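# Ren Goes to Work: A Two-Armed Bench Kit for Small Shops

Wilson Agudelo has a rule about new equipment at his packing shop in Tillton. It gets one bench, one outlet and a month. If people are still walking over to use it when the month is up, it stays. The label printer stayed. The automatic tape gun went home with his brother-in-law.

In December he gave the bench to Ren, a two-armed tabletop robot kit from a small firm called Warkardale. I spent four days in the shop over two visits, one in the first week and one near the end, and had the run of the machine for most of that time.

Ren is sold to businesses that handle many different small things in small numbers. That is an odd corner of the market. A company that fills the same bottle all day can buy a machine built for that bottle. A shop like Agudelo's, which packs sample sets, spare parts and gift orders for other firms, may handle a dozen shapes before lunch and never see some of them again. Warkardale's pitch is that you can show Ren a new item in the morning and have it sorting by afternoon.

## What you get

The kit comes in two crates. One holds the arms, each already fixed to its base. The other holds the controller, the grippers, the cables, a set of clamps and a printed guide that is better than most. You supply the table. Warkardale asks for a flat, rigid top, and Agudelo used a heavy one he already owned.

Setup took the two of us six hours, including a break to find a longer hex key. Most of that went to getting the bases square to each other. The guide tells you to do this before you connect anything, and it is right. I tried to save time by running the cables first and had to pull them all out again.

The cables are my first real complaint. There are a lot of them, and the kit includes only a handful of ties. By the second visit Agudelo's crew had bought their own, and still the front corner of the table was a nest.

Once it is powered up, you teach Ren a job by guiding an arm through it by hand. You do this several times, moving the item to a slightly different spot each time. The software then builds a routine and plays it back slowly so you can check it. Amparo Betancur, who runs the afternoon shift and had never used a robot before, taught it to move small boxes into a carton on her second try.

"It's like showing a new hire," she said. "You do it the same way a few times, and you don't talk too much."

## Four days at the bench

I wanted to see Ren handle a mix, so I set up the sort of job the shop gets all the time: small bottles, a flat tray, a carton, and a little two-drawer cabinet that one of Agudelo's customers sells with goods packed inside. The bottles were the main event. They are light, they tip easily and the neck is narrower than the body, so a grip that is slightly too high will slide off.
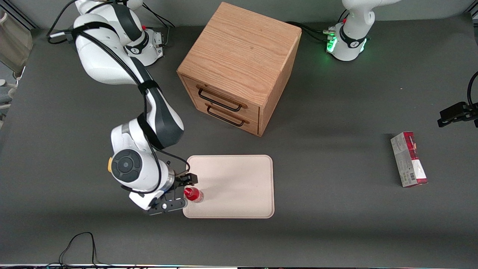 *The right arm at the edge of the tray, with its fingers at a small red bottle. The drawers on the oak cabinet appear closed.*

On the first visit I ran 21 bottles through the tray job and Ren dropped six of them. The cause was easy to find. I had taught the grip too high, and the arm did just what I had shown it. I taught the job again with the fingers lower, and it ran the same batch without a drop. After that I let it go on its own while I did other things at the next bench, and I got up only when I heard it stop.

Drawers were harder. Ren can open one with a bar handle if the cabinet stays where it was when you taught the job. Bump it, and the fingers come down beside the handle and close on air. The arm notices that it has nothing and stops, so no harm is done, but somebody has to walk over and restart it. Rocío Apaza, who handles customer support for Warkardale, told me to clamp the cabinet down. That worked. I would still like to see the software do a better job of finding the handle by itself.

Cartons fell in between. Stiff ones were no trouble. Thin ones with some give in the sides needed the grip force turned down, and the setting for that is buried three menus deep.

Using both arms together is the feature Warkardale talks about most, and it is the one I used least. One arm can hold a container steady while the other fills it, and when that works it is pleasant to watch. Teaching it takes two people, though, one per arm, and the timing has to be close. For most jobs the crew taught the right arm alone and left the other one parked.

## Speed and noise

Ren is slow. Betancur can fill a tray by hand in far less time than the robot needs, and she did it twice to make the point. The case for the machine is that it keeps going while she is on the phone or checking in a delivery. Over one full shift near the end of the month it placed 756 items with four stops. Agudelo was happy with that number. A bigger operation would not be.

It is quiet enough to talk over. The joints make a soft whir and the grippers click when they close. Nobody in the shop complained about the sound, and the radio stayed at its usual volume.

## The company

Warkardale was started by Deividas Mockus and Saturnino Carrasco, who met while repairing packaging lines. Mockus writes most of the software. Carrasco handles the hardware and answers questions about it at length.

I asked him why they don't sell a cheaper one-armed kit. He said they may, but they wanted to get the bigger one right first. He also said that the next batch will ship with more cable ties, which suggests I was not the first to bring it up.

Support was good. I called twice without saying I was writing an article and got a person both times. The second call ran long, and Apaza stayed on until the arm was moving again.

## Cost, and who should buy it

Warkardale rents Ren by the month or sells it outright. Agudelo pays $2000 a month on the rental plan, with service and software updates included. There is no long contract, but you do pay freight both ways if you send it back.

At that price it needs to be busy. A shop with one steady, repeating job would do better with a simpler machine. A shop that packs only now and then should keep doing it by hand. Ren fits the place in the middle, where the work changes every week and there is always a pile of it - and where someone on staff doesn't mind spending an hour teaching a new job and then teaching it over again.

Before you order, measure your table. The arms need more room behind them than the brochure drawing shows, and Agudelo had to pull his bench away from the wall to clear the elbows. Buy clamps beyond the ones in the crate. Plan for a slow first week.

Agudelo's month ended a few days after my second visit. When I called, he had renewed the rental and moved Ren to a bench nearer the loading door, and Betancur was teaching it a new carton for a soap order.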